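23/07/2023

Day four of the great water experiment and I remain unconvinced. The Brenow leaflet says a person my size should be drinking 242 ounces a week, and that I will notice "a new clearness" by the weekend. So far I notice the stairs, mostly, and how many times a night I go up and down them.
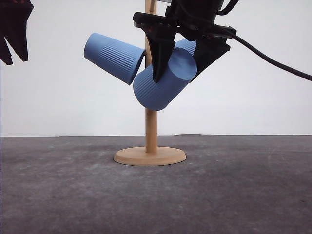
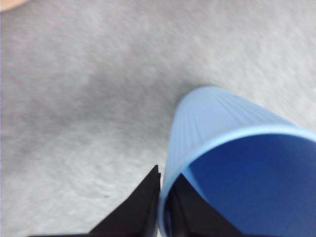

I signed up for this in a weak moment in February, when the Imrie store was handing out tracking cards with every filter. The filter was $248 for a year's supply. I could have had a decent pair of boots. The card has a little row of drops you color in, and I am annoyed at how much I like coloring them in.

Slept badly again. Headache gone by noon, but I've had headaches go by noon my whole life without paying anyone for it. If I feel good tomorrow the leaflet will take the credit, and if I feel lousy it says my body is "adjusting." I would like to know what would count as it failing. I looked on the back page and there was only an ad for Ronex mineral tablets, 7 flavors, to put back what the filter takes out.

Tap water ran cloudy this morning and then cleared. Jandus were digging at the corner again, so probably them. They left a card on the door saying no interruption to service, two hours after the interruption.

Made lentils. Too much salt, which made me thirsty, so I got through three drops on the card without even trying. Not sure that's in the spirit of it. Will finish out the week, then see about getting the money back for whatever filters I haven't opened. Have to find the receipt first. Possibly in the blue folder, possibly in the car.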